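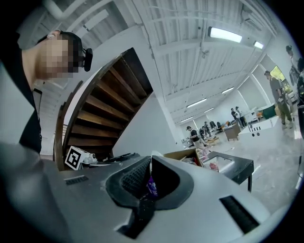 Morkden straight stair in brown with darker stringers, viewed from underneath.

Morkden Straight Stair

The Morkden is a straight wooden stair for workshops, studios and other large open rooms with an upper level. It goes up in a single flight and can be set against a wall or left free on both sides. We supply it as a kit, with the treads and stringers cut to your floor height and all the hardware in one box.

Widths and heights

Two widths are in stock, 80 cm and 100 cm. Both are measured across the tread, so allow extra room for the stringers and the handrail. The 100 cm width is the better choice where people will be carrying boxes or equipment up and down.

The maximum rise from finished floor to finished floor is 3,000 mm. For a higher level you will need the Gumivden, our two-flight model with a landing.

Send us the floor-to-floor height when you order. Measure it at the spot where the top of the stair will sit, and measure again a step to either side. Old slabs are seldom level, and we cut every tread housing from the number you give us.

Finish

The standard finish is brown treads with a darker brown stringer. Both parts are stained and sealed before packing. You can also order the whole stair in the tread color at no charge, or unfinished if you plan to paint it yourself. Unfinished parts should be sealed within 30 days of delivery.

The underside gets the same finish as the top. On an open floor it is often the side people see first, and the space below is usually put to use as well.

What is in the kit

Two stringers, cut and housed
Treads to suit your height
Top fixing plate and floor brackets
Screws, bolts and plugs
One tub of touch-up stain in each color
Printed assembly sheet

Handrails are sold separately. The Brallon rail fits both widths and mounts on either stringer. A second rail is needed if the stair stands away from the wall.

Fitting

Two people can put the stair together on the floor and lift it into place, though a third pair of hands helps with the wider one. Lay the stringers on their edges, fit the bottom and top treads first, then work toward the middle. Leave the bolts finger-tight until every tread is in. The top plate needs solid framing behind it – drywall alone will not hold it.

Check your local building code before ordering. Rules on rise, width and railings differ from place to place, and a stair used by the public may need things this kit does not include.

Care

Wipe with a damp cloth. Do not use floor wax on the treads. Retighten the bolts after the first heating season and once a year after that.

Ordering

Stairs are cut to order by Van Wijk and cannot be returned once cutting has started. We send a drawing for you to approve first. Questions about measurements go to Chae-won Ham at the order desk, and a phone photo of the opening with a tape measure in it saves a lot of back and forth.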